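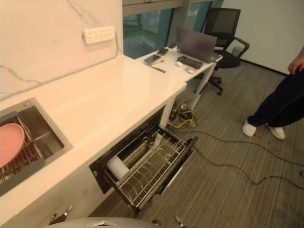 Section 6. Loading and Using the Pull-Out Dish Rack

The Zelta pull-out rack slides out from the cabinet under the counter. Open it all the way before loading. The curved wire dividers hold plates on edge. A plate can also stand upright in the rack inside the sink, like the pink one, until there is room below.

1. Scrape and rinse each piece.

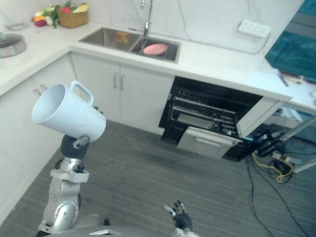 Where do pitchers and mugs go?
Set them upside down at the back of the drawer, with the handles turned to one side.

2. Load the heaviest pieces first and leave a gap between them.

3. Let pieces drain over the sink before you move them. Tip each mug

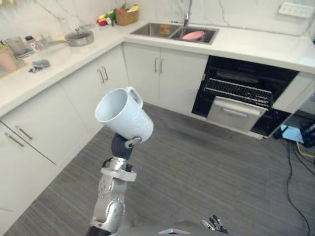

so that water trapped under the rim runs out, then place it in the rack.

CAUTION: Do not lean on the open drawer.
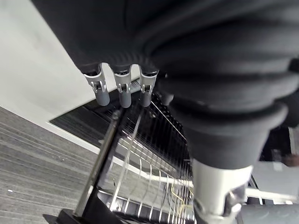 Siu-ming Choi
Technical Writer, Zelta Kitchen Storage

4. Keep fingers clear of the wire rods when closing the drawer. Push at the center until it stops.

Note: Wipe the wires with a soft cloth. Do not use steel wool. To order dividers, ask for part 721.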